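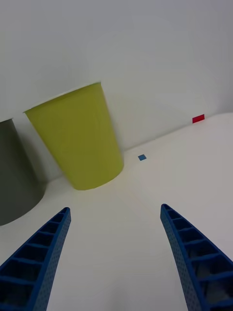
Grurneck Cold Drinks Club – members' blogs

I switched to the green cup this month. It's more of a yellow green, wider at the top than at the base, and it gets used for everything I pour now. Before that I was drinking out of whatever was clean, and my notes were useless. A drink in a tall narrow glass seems stronger to me than the same drink in a mug. Letay Belay told me this back in September and I didn't listen.

So the setup now is the green cup and the white table against the wall. I moved the lamp and the mail off it and put them on the shelf by the door, where the mail has already started to slide onto the floor. I like pouring on the white table because I can see a drip right away. I wipe it with a damp cloth between drinks and go over it again with a dry one. The cloths are from Givby, a pack of 12, and they leave a bit of lint the first few times you use them. Wash them once before you start.

For the iced tea I make at home I use a 500 mL pitcher. Two tea bags, hot water to the halfway line, five minutes, then cold water to the top. It goes in the refrigerator overnight. I tried four hours and it was still a little warm in the middle of the afternoon, though our refrigerator is old and gets opened a lot. I don't add sugar. My sister does, to hers, and we have agreed to keep separate pitchers.

The other half of the club's spring list is bottled drinks with no sugar in them. I was skeptical about that half. I grew up on very sweet tea and most of the diet drinks I had as a kid tasted like the inside of a vitamin jar. But Gadisa Feyisa put the list together and he is usually right, so I said I'd go through all of it. I read the labels first now, which I never did. Some say the important part in tiny print on the back.

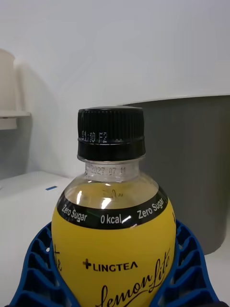

The LINGTEA has it up top on the black band, Zero Sugar and 0 kcal, over the yellow part of the label. The drink itself is a pale yellow. That made it easy to find again on a crowded refrigerator shelf, and I wish more of them did it that way.

My routine with the bottles is to chill them on the door shelf, open one, pour half a cup, and write something down before the second sip. The second half gets poured 20 minutes later with the cap off in between. I do this for all of them, even the ones that aren't fizzy. A drink I thought was sharp at first is often fine by the second pour, and a couple that I liked cold I didn't want to finish.

The notes go in a Staken notebook, the kind with the grid. I write the name, where I bought it, what I paid, and one line about the taste. I had a column for a score out of ten and dropped it after a week. Everything was getting a six or a seven.

Still to do from the list: both of the Habte barley drinks, the lemon one Letay keeps bringing up, and something with chrysanthemum that I haven't found in any store near me. If you know a place that carries it, leave a comment. I tried the big grocery on Route 781 and the small one behind it. The small one had a better selection but the cold case was being repaired, so everything was on the floor in boxes and I didn't want to dig.

I also need a second cup the same shape for when Gadisa comes over. I bought mine a long time ago and don't remember where.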